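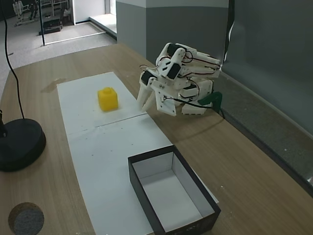

# Julomum toy library has 372 sets boxed and a few more to go

DAVORA — The Julomum toy library, which has been lending out blocks, puzzles, train track and dress-up clothes from the ground floor of the old Lindholm building for longer than many of its present borrowers have been alive, is packing up this month and moving across town to Rokton Street. As of Monday evening, 372 of its 400 sets had been checked, matched up with their missing pieces where those could be found, and put into boxes for the trip.

That leaves 28, and the people doing the packing will tell you cheerfully that they saved the hardest ones for last. The marble runs are still on the shelves, along with the big farm, a puppet theater with a curtain that needs hemming, and a run of building block sets that have been swapping pieces among themselves for years.

The library will open at its new address in September. Until then there is no borrowing, but returns are very welcome, and so are loose pieces of any kind, even if you have no idea what they belong to.

## One set at a time

Anyone who has moved house with small children will have some notion of what the back room looks like at the moment. The long shelves along one side are nearly bare, the floor is stacked with cartons, and the tables have been given over to sorting. The method is a simple one and it has been the same from the first day. A clean run of white paper goes down on the table, the contents of one set are tipped out on it, and nothing else is allowed on the paper until that set is finished and in its box.

The paper was a small idea that has made a big difference. The first few sets were sorted on the bare tabletops, and it was surprisingly easy to lose a brown puzzle piece or a little wooden peg against the grain. On white, things show up. You can see at once that there is a yellow block where there ought to be only red ones, or that what you took for a crumb is the nose off somebody's jigsaw rabbit. The sheets get a bit wrinkled as the evening goes on, and a fair amount of dust and grit comes out of the bottom of the older sets, so they are changed when they start to look tired. The used ones go home with whoever has a child who likes to draw on a large scale.

Small pieces get a box of their own at the edge of the table. These are plain open boxes, and the ones with a pale lining have turned out to be everybody's favorite for the same reason as the paper. A counter or a bead lying in the bottom is there to be seen, and you don't have to go fishing for it with your fingers. There has been a little good-natured competition over who gets one.

Every set has a card that lists what should be in it. Some of these cards are lovely things, typed on a machine with a jumpy letter e and corrected over the years in half a dozen colors of ink. "Cow, brown (ear chewed)" says one. "Cow, white. Now two cows, white" says the line below it. All of the cards are being kept and will travel with the sets, although a fresh, readable copy is going in as well.

## The blocks are the trouble

If you ask what has taken the longest, the answer is blocks, and the second answer is also blocks. Julomum owns a great many of them. There are big soft ones for babies, heavy ones that make a wonderful crash, alphabet blocks in two languages, and colored cubes in more sizes than seems strictly necessary. They all stack with each other, and that is just the problem. A family borrows one set, a cousin has another set at home, everything gets built into the same castle, and on return day the castle is divided up by whoever is putting on their shoes the slowest.

The result is that quite a few block sets have come up over their number and quite a few have come up short, often by the same amount. On Monday two sets were put right at a single stroke when four cubes were walked from one end of the room to the other. It got a round of applause.

Pieces that match no card at all go into what is known as the lost box, which is opened up for a good rummage at the end of each session. It has given back a train wheel, most of a tea set and the long-missing door to the dollhouse. It has also turned up a number of things that never belonged to the library in the first place, including a hair clip shaped like a strawberry, a key and a very nice teaspoon. If any of these sound like yours, they are in a dish beside the front door on Lindholm Street and will stay there until the move.

## Why the library is moving

The Lindholm building has been a kind landlord to Julomum, and everyone involved is quick to say so. The rent hardly went up over the years, and the upstairs tenants put up with a good deal of drumming. But the room has always been on the small side, and the entrance has 4 steps up from the sidewalk and a door that swings the wrong way, which is no fun at all with a stroller in one hand and a crate of train track in the other.

The space on Rokton Street used to be a fabric shop. It is on the level, with wide double doors and big front windows, and it came with a very long cutting counter that the library has decided to keep. The plan is for the counter to become the returns desk, with plenty of room to lay out a whole set and count it through while the children get on with choosing the next one. Shelves will run down both sides, low enough for a four-year-old to reach the first two rows. A rug for babies is going at the back, well out of the draft.

There was some discussion about whether to buy all new tables for the new place. In the end the old ones are coming along. They are sturdy, they have a good pale grain under all the polish, and a light sanding has taken care of most of the felt-tip. The one with the wobble is being left behind, with thanks for its service.

## What borrowers need to know

Lending stopped at the end of last week, so there is nothing to pick up from Lindholm Street now. If you still have a set at home, please don't worry about the due date. There are no late fees while the library is closed, and you can bring things back in either of two ways.

- **Before the move:** drop sets at the Lindholm building on Monday evenings, between 5 and 7. Ring the bell by the side door and give it a minute, as the back room can get loud.
- **After the move:** hold on to your set and bring it to Rokton Street once the doors open in September. If it is a big one, this would be a real help, as it is one less thing to load.

Please count the pieces before you pack the set up, and if something is missing, put a note in the top saying what. A note is much better than a mystery. You will not be asked to pay for a lost block, a lost sheep or a lost anything, and if it surfaces behind the sofa in the winter you can simply slip it in with your next return.

Memberships have been put on hold for as long as the library is shut, and the closed weeks will be added to the end of your year without your having to ask. Cards from Lindholm Street will go on working at the new address.

## Boxes wanted, and a few other things

The packers are well supplied with large cartons, thanks to a generous grocery store, but they are running low on small ones. Shoe boxes are ideal. Anything sturdy and shallow will do nicely, with or without a lid, so long as it is clean and hasn't had food in it. Rolls or big sheets of plain white paper would be put to use the same evening. Rubber bands, on the other hand, have been arriving in heroic quantities and there are enough now, thank you.

If you would like to come and sort, you would be made very welcome. No experience is needed beyond a bit of patience and reasonable light to see by. Children can come too if they are with an adult, and several have proved to be far quicker than the grown-ups at spotting which yellow goes with which. Be warned that they do tend to stop and play with things, and that the grown-ups have been known to do the same. The marble runs are next, and every one of them has to be put together and tested before it can be ticked off its card, so it may be a slow week.

Cocoa and something from the bakery are usually on the windowsill by the coats, well away from the paper.

The heavy lifting will be done over one weekend, and the day will be posted on the door at Lindholm Street as soon as the van is settled. Anyone with a station wagon and a free morning can leave a phone number in the envelope taped beside the notice. The first Monday at Rokton Street will be for returns only, and regular lending starts the day after.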